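Stivlow Bench Assembly Cell: twelve months of it next to my desk

April 10, 2024

I should say first that I didn't choose this thing, I only work with it. The firm I'm at makes the guts for small dosing pumps, and a good part of my job used to be putting pegs into plates. Cream peg, white plate, push, check it's seated, next one. When the Stivlow cell turned up on our bench I was asked to be one of the two people trained on it, mostly (I think) because I complained the loudest about my thumbs.

So this is a review from the person standing beside it. If you want payback periods and so on, there are plenty of other reviews by people who sign for things. I want to talk about what it's like to share a room with.

What you get

The cell comes as a bench unit with a two-finger gripper, a controller and a licence for Altelon, which is the software where you rehearse a job on screen before you let the real one loose. Ours was supplied through Gomico, who also did the two days of training. The trainer was patient and brought very good biscuits. The manual is less good. It's 300 pages and the index seems to have been done by somebody in a hurry, so I've stuck coloured tabs all down the side of ours and now everyone borrows it.

You can buy extra fingers in different shapes. There's a soft-tipped set called Bite (daft name for the soft ones, I know) and we ended up ordering those as well, which I'll come to.

Setting up a job

I was dreading this part. I'm not a computer person, and I'd pictured pages of code. It's mostly dragging things about. You bring in the shape of your part, bring in the shape of what it goes into, tell it where the fingers should close and which way to push, and then you play it through. You can look from anywhere you like, but I nearly always end up with the view straight down the fingers, as it's the nearest thing to how I'd lean in and look if I were doing it by hand.
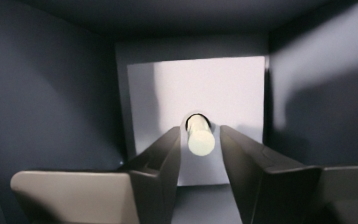

Peg job in Altelon, looking down the fingers. Note the angle on the peg.

That tilt is what sold me on rehearsing. A peg that's leaning down and to the right like that, with a bit of dark showing at the top left of the hole, is a peg I'd straighten with my fingertips and never think twice about. I've done it thousands of times. I couldn't have told you I was doing it! Then you sit down to explain it to a machine and you realise you have to decide how much lean is too much, whether to grip first and then turn, or nudge it square and then grip, and how hard to push when you feel it catch. I spent most of an afternoon on that one question with the engineer and came away feeling cleverer than I had in years.

The screen version is plain to look at, just greys and a box and your bits in it. I got fond of it. Some of the younger ones on our shift said it looked like a game from when their dads were at school. Fine by me. The shadows are handy for seeing whether a part is sitting straight, and there's nothing in the way.

My gripe is with saving. Altelon lets you save a job under the same name as an old one without so much as a warning, and yes, I found out how you'd expect. Two mornings' work gone. I now put my initials and a number on everything.

On the bench

Once a job's sorted, it gets on with it. On our standard plate it does 396 pegs between one tray change and the next, and I can be off doing something else for most of that. It's slower than me for the first hour of a shift and a good deal quicker than me by the last one, if you see what I mean. It doesn't get a stiff neck.

It's quiet too. There's a small sigh when the fingers open and a click when the tray locks, and after a fortnight I'd stopped hearing either. The old press in the corner is far worse.

It does sulk over anything shiny. We had a batch of plates in November with a glossier finish and it stopped every few minutes to ask for help. Gomico's phone line sorted it in the end by getting us to move a lamp, but I was on hold for 95 minutes over two calls and I don't think that's good enough when you're paying for support.

The standard fingers also marked our softer pegs. Only faint lines, but our customer notices faint lines. Swapping to the Bite set cured it. They go on with two screws and the cell needs a quick re-teach afterwards, so allow yourself a tea break. I do think a soft set should come in the box.

What it's done to the job

This is the bit I'd have wanted to read before ours arrived, so I'll be as straight as I can.

There were 12 of us on assembly when it came and there are 12 of us now. That was promised in writing before it was plugged in, and I'd tell anyone in the same position to ask for the same. I don't think a cell like this has to cost people their places, but I can see very easily how it could, and I wouldn't have believed a promise made over a cup of tea.

The work has changed though. I do perhaps a quarter of the hand assembly I used to. The rest of my day is loading trays, checking samples, setting up new parts and fixing whatever it's unhappy about. My thumbs are so much better — I can open jars again, which my family find hilarious. My pay went up a grade after some back and forth, and it should have gone up on the day I was trained and not five months later.

What I miss is the chat. When we were all on pegs, your hands were busy and your mouth wasn't, and you got through a lot of conversation. Now I'm up and down, reading the screen, walking over to stores. Some people on our line have really felt that. One of them asked to stay on hand work for the odd sizes and was allowed to, and she's the one we all go to when the cell can't manage something, so I'm glad somebody had the sense to say yes.

There's also a new kind of tired. Hand work wore out my arms and left my head alone. Now my head's full by three o'clock and I go home and stare at the telly. I'm told that eases off. It has, a bit.

Training more people would help. Two of us isn't enough, and when my opposite number was off for a fortnight I couldn't book a day's leave. If your boss is buying one, push for four people trained from the start. Gomico charge the same for the two days whether it's two of you or six, so there's no excuse.

Good bits

Rehearsing on screen before anything can get bent
Quiet, small, fits on a normal bench
Easy to teach once you've done three or four jobs
Kind to thumbs

Less good bits

No warning when you save over an old job
Soft fingers cost extra
Fussy about shiny parts
Phone support is slow
That index

I'd give it four out of five. It would get another half if they fixed the saving, and I've emailed them twice about it. If anybody reading has got theirs running happily on glossy plates without messing about with the lamps, please leave a comment and tell me how you did it, as we've another batch coming.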